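The great small-parts sort-out

25th July

I have been putting off dealing with the bits and pieces for so long that I'd stopped seeing them. You know how it goes. You finish a job, you have a clip and half a cable left over, you put them down "for now," and then it's two years later and you can't find a pen because it's under an instruction card for something you don't own anymore.

So this week I finally gave in and did what I should have done back in May, when I bought all the baskets. Everything comes out, everything goes on the wooden table, and nothing goes back unless it has a home!

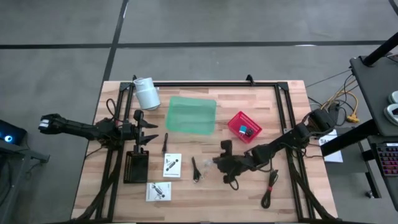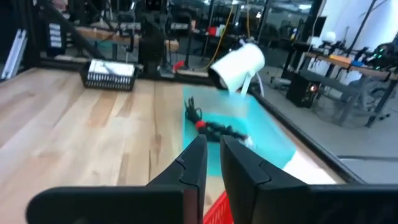

Mid-sort: a red basket, a white container on its side, and plenty left to go (first picture).

I'll start with the baskets, because I'm a little bit in love with them. The red one is small and has a mesh grid pattern, and it's exactly the right size for the kind of thing you'd otherwise lose down the back of a drawer. I got it from the Groltside catalog along with a few others, and the whole order came to 40 dollars with shipping, which I thought was fine until I found the same sort of thing at the Platley flea market for pocket change. Oh well. They were brand new and I didn't have to scrub anything.

My rule for the red basket is that it only gets things I'm going to use again this month. That sounds strict but it really does help. If I pick something up and start telling myself a long story about how it might come in handy, it goes somewhere else. The black basket (you can spot it in the second picture, with something white folded on top) is the soft stuff basket, meaning cloths and wipes and paper. I tried mixing cloths in with the hardware once and spent an evening picking tiny screws out of a dust rag. Never again.

Now, instruction cards. I have a real weakness here. I keep every single one, even the ones that are just a gray drawing of the thing and don't tell you anything you couldn't see by looking at it. My new system is that each card has to sit next to the object it belongs to while I'm sorting, and if I get to the end and a card is still by itself, it goes in the recycling. I lasted two cards before I made an exception. I'm working on it.

Cables are the other big one. Short ones get a loose coil and that's it -- no twist ties, no little labels, no fancy wraps. I went through a label phase, and all I got out of it was a drawer full of cables with sticky patches on them. These days I coil it, drop it in with its friends, and move on with my life.

Then there's sheet plastic. I don't know why I'm like this, but if a piece of colored plastic comes into my possession I can't throw it out. The green one has been with me through three moves, it's a bit crumpled, and I have never once used it for anything except putting other things on top of. It's staying. I like the way the light comes through it.

The teal-blue mat has more of a job. I put it down on one side of the table and anything awkward goes there, by which I mean anything with a lot of fingers or joints or dangly ends that would tangle up with everything else. Having one spot for the awkward stuff means I can do all the easy things first and feel very pleased with myself, and then face the mat when I've had coffee.

I timed myself, because my sister-in-law didn't believe I'd stick with it, and the whole thing took me 127 minutes spread over two evenings. I had the Kuldale radio show on in the background for most of it (the repeats, they're better) and I only stopped once, for toast.

Next up is the shelf, which frankly scares me. If anyone has a good way of storing clear plastic pieces so you can find them again, please leave me a comment, because mine vanish the minute I set them down on anything pale. I'm thinking of something dark to line the tray with, maybe felt, if I can find a piece big enough.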